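Desk cleanout, day 2. One cardboard box for whatever doesn't belong out on the table.

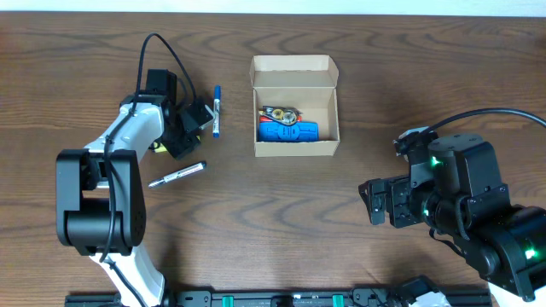

Blue toy, something orange, something shiny. Two markers still out.

Domenica Gisler wants the spare pens for her class, so those get sorted first.

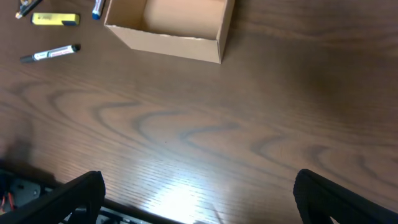 I had 19 pens in November. Dried-out ones go in the trash — no second chances.

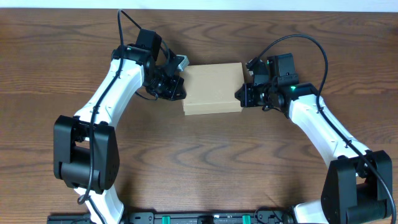
Boxes came from Pravwood, 40 cents each. I like the flat ones with a lid. Plain tan, a few scuffs on top, fine for a closet shelf.

Still have the drawers to do.

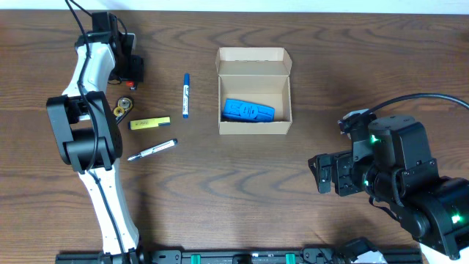
Box open, office stuff on the table.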